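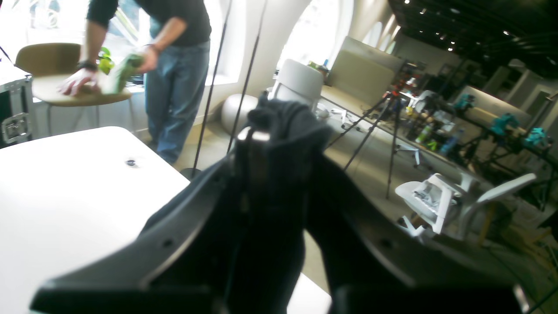
Flilteck grasp planner: FAQ

Which version do I need?
Release 17. Release 16 still loads old configs but the cloth mode is missing.

Why does it pick a fold and not the hem?
Ridges score higher by default. Set edge_weight to 3 if you want hems. Slower, mind.

Do I need depth?
No. Wrist colour only is fine. Depth helps on plain dark cloth, not much elsewhere.

Planner says "no candidate". Now what?
Usually exposure. Pale table, auto gain, everything blows out. Lock the gain first, then re-run teh calibration.
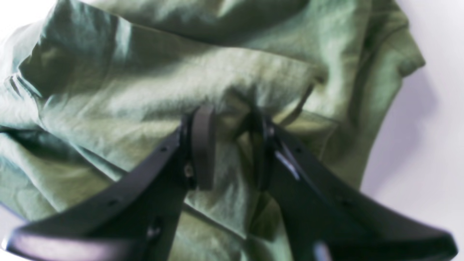

Page last changed: June 2026 (Danica Kadrić)

How do I know it's got hold of the cloth?
Look for a small raised tuck between the pads, creases running off it. The grip check looks for the same thing. Threshold is in grip.yaml.

Can I train on my own garments?
Yes. Our shirt set is 1,109 grasps, yours can be smaller. Format notes are in the Daltora folder.

Windows build?
July, hopefuly. Ask Krum Vasić.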